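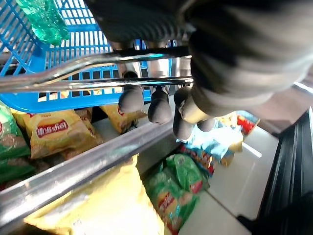 3.2 Where the eye lands first

The part of the results we enjoyed most concerns shelf height. Across the two towns, Wenotton and Lellcombe, we logged 2,644 snack purchases, and the pattern by shelf was wonderfully clear. Shoppers who came in for a drink very often left with a snack as well, and it was usually one stocked within arm's reach of the bottles. Colour seemed to matter too! Several people told us they looked for "the blue one" and could not recall the flavour.

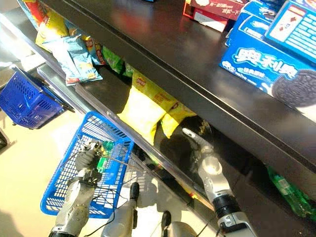
The effect was strongest in small stores, where one short aisle has to do the work of many. At the Sendby branch in Lellcombe, moving the chips down a single shelf changed what families bought (children spotted them sooner, and said so), while people shopping alone hardly varied. We had expected the opposite, and it made us go back through all 20 interviews with fresh questions about habit, hurry and neighbourhood. 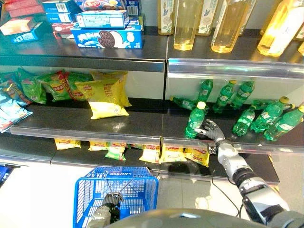
Figure 3. Mixed shelving in a convenience-store unit, with boxed snacks and bottled drinks on the top tier and chip bags lower down.

Mixed shelves like these deserve far more study. In Section 4 we compare them with stores that keep each kind of product in its own bay.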